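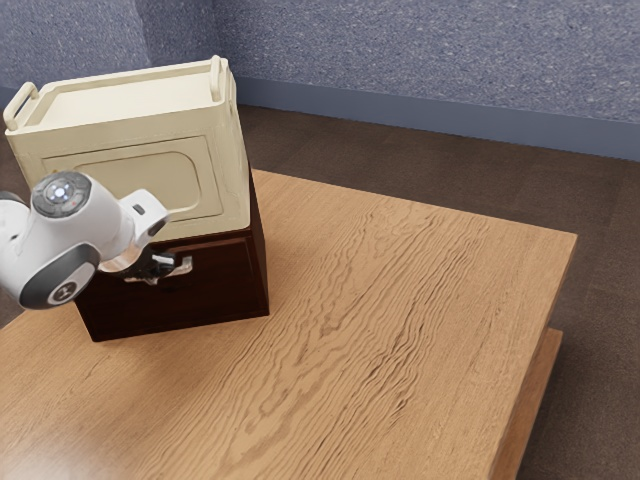
Why do people yawn when they see someone else yawn?
The most widely held view is that seeing a yawn sets off the same action in the viewer, as part of a general tendency to copy the people nearby. The cause has not been settled.

Notes for the speaker, Skoscombe Public Lecture, Monday session
Speaker: Boonsong Rungrueang
Length: 40 minutes, with questions held to the end

Opening. Thank the Boonchu Foundation for its support. Ask the audience to keep a private tally of their own yawns until the close of the talk.

Part 1. What a yawn is. A wide opening of the jaw, a long breath in, a short pause and a quicker breath out. Most yawns last about 6 seconds. Note that fish, birds and reptiles make similar movements, and that researchers disagree on whether these should share the name.

Part 2. The oxygen question. Many listeners will have been taught that yawning corrects a lack of oxygen. State plainly that experiments in which people breathed extra oxygen did not reduce their yawning. Pause here.

Part 3. Catching a yawn. Present the Luretti survey, in which almost 700 adults watched a short silent film of strangers yawning. Remind the audience that the survey relied on self-report. Young children seem less likely to catch a yawn than adults. Do not claim a proven link with empathy; the findings are mixed.

Part 4. Dogs. Keep to 7 minutes. Refer to the Vornness handout for further reading.

Close. Ask for a show of hands from those who yawned. Microphones will be passed along the side aisles for questions.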